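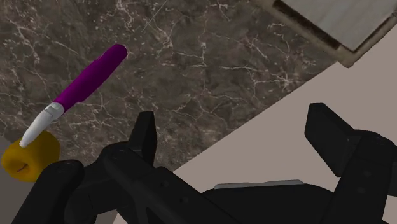 Nornside two-finger gripper: before you budget

Price: $1,725, fingers included. Wrist adapter sold separately.

We stock this one because people ask for it. Whether you need it is another matter. Quartey's sheet promises "any desktop object," and we'd read that with care. A capped marker and a roll of tape on a dark counter are a fair test in simulation, but a rendered marker never rolls quite like yours does. Ask for runs on a real surface, with your own parts.

Things to put in the budget:

Spare finger pads, $60 a pair
Wundent adapter plate, $676 -- yes, really
Setup time, which the sheet leaves out

Lead time is 13 weeks from Markania. They have quoted us less before. Returns are accepted unopened only, so measure your wrist flange first.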